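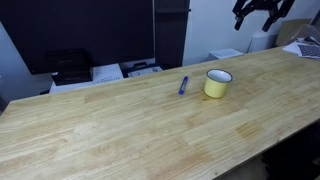 To: Stiltwood Shared Rooms list
From: Renu Tiwari, Facilities Office, Dollthorpe
Subject: Re: Long tables, Sastry Room: finish and use

Dear members,

Thank you to those who wrote in response to the January notice. The message below raised the points made most often, and I am replying to it on the list.

Vignesh Thomas wrote:
> Could the office confirm whether the long tables in the Sastry
> Room are to be oiled again this year, and with what? Our group
> was told last spring that hot drinks were permitted without
> coasters. We have since been told the opposite. We would also
> like to know whether markers may be left out between sessions,
> as we use the room on consecutive mornings.

The tables will be oiled again before the end of the term. The product will be the same hardwax oil used previously, applied in 2 thin coats. The room will be closed while the oil cures, and groups with bookings in that period will be offered the Clundwood Room.

The amber patches that several members have reported were looked at when the tables were delivered. They are part of the timber, as are the knots and the darker streaks, and they should not be scrubbed or sanded. Please report rings, ink and scratches to this office.

Hot drinks are permitted. Coasters are required, including under enamel mugs, which pass heat to the surface quickly. The advice given last spring was incorrect and I apologize for the confusion.

Markers should be capped and returned to the drawer at the end of each session, even when the same group has the room the next morning. Permanent markers should not be used directly on the tables without a paper cover. Covers are kept in the supply cupboard.

The quotation for the oiling is $1,624, of which $330 is for sanding the worn edges. It will be met from the existing maintenance budget, and room charges will not change.

Requests to move a booking should be sent to me directly and not to the list.

Sincerely,
Renu Tiwari
Facilities Office, Dollthorpe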